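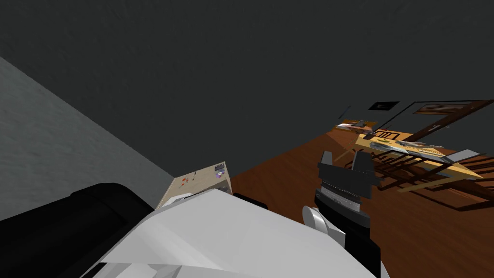 Setúbal, março

# O volume não é uma unidade de medida

Uma chávena de farinha pode pesar 120 gramas ou pode pesar 155. Depende de a farinha ter sido peneirada, de ter sido recolhida com a própria chávena ou com uma colher, da humidade da cozinha e da pressa de quem mede. Numa receita de pão com três chávenas, a diferença acumulada passa dos 100 gramas, o suficiente para transformar uma massa com 75 % de hidratação numa massa com 58 %. São dois pães diferentes, com a mesma receita impressa.

Continuo, apesar disso, a receber livros de cozinha portugueses, escritos por portugueses, em que os ingredientes secos vêm em chávenas. O argumento editorial é conhecido: a balança intimida, a chávena é acolhedora. Discordo. Uma balança doméstica com resolução de um grama custa menos do que uma forma de bolo inglês razoável e ocupa o espaço de um prato raso. Quem compra um livro de pastelaria já fez despesas maiores.

O caso das colheres é menos grave, mas merece distinção. Uma colher de chá de fermento químico, rasa, dá entre 4 e 5 gramas. O erro relativo é grande e o efeito, num bolo simples, é tolerável. Já uma colher de sopa de sal depende do grão: sal fino, 18 gramas; flor de sal, bem menos. Receitas que pedem "uma colher de sopa de sal" sem indicar o tipo estão incompletas, e deviam ser devolvidas ao autor pelo revisor.

Nas massas levedadas, o problema agrava-se. A percentagem de padeiro, em que a farinha vale sempre 100 e tudo o resto se exprime em relação a ela, resolve quase todas as dúvidas de escala. Para 1000 gramas de farinha: 680 de água, 20 de sal, 6 de fermento seco. Para 600 gramas: 408 de água, 12 de sal, 3,6 de fermento. Não há conversões a memorizar e qualquer erro tipográfico salta à vista. Um sal a 5 % é gralha, e o leitor treinado percebe-o antes de estragar a massa. Com chávenas e colheres, essa verificação exige uma tabela ao lado.

Ermelinda Calado defendeu, numa sessão em que ambos participámos, que a cozinha caseira sempre se fez a olho e que o peso exato retira autonomia a quem cozinha. A primeira parte é verdadeira. A avó que fazia broa sem balança usava todas as semanas o mesmo alguidar, a mesma farinha do mesmo moinho e o mesmo forno. Tinha um sistema calibrado por décadas de repetição. O leitor que abre um livro pela primeira vez não dispõe desse sistema, e uma receita escrita destina-se precisamente a quem ainda não o tem. Quanto à autonomia, só consigo alterar com critério aquilo que consigo reproduzir. Se o pão de ontem saiu denso e não sei quanta água levou, não tenho nada para corrigir.

Reconheço os limites do método. A absorção da farinha varia com o lote e com o teor de proteína; os ovos variam de tamanho; a fruta, de teor de água. Uma compota pesada ao grama pode ficar líquida se os morangos vierem de uma semana de chuva. Nesses casos, a receita deve dar o peso e, a seguir, o critério de paragem: temperatura, textura, teste do prato frio. O peso fixa o ponto de partida. O resto continua a exigir atenção.

Há também um limite inferior. Uma balança com resolução de um grama não serve para medir dois gramas de fermento; o erro pode chegar a um quarto da dose. Para essas quantidades, recomendo uma balança de precisão com resolução de 0,1 grama ou, em alternativa, dissolver uma quantidade maior em água e pesar a fração necessária da solução. Dez gramas de fermento em 90 de água, bem mexidos, dão um grama de fermento por cada dez de líquido. Convém descontar essa água na receita e usar a mistura logo.

Aos editores peço três alterações de custo reduzido. Gramas na coluna principal, incluindo para os líquidos, já que o leite e o azeite não têm a densidade da água. Peso dos ovos sem casca, entre parênteses. Diâmetro e altura da forma, em centímetros, no lugar de "forma média". As chávenas podem ficar numa nota no fim do livro, para quem as quiser.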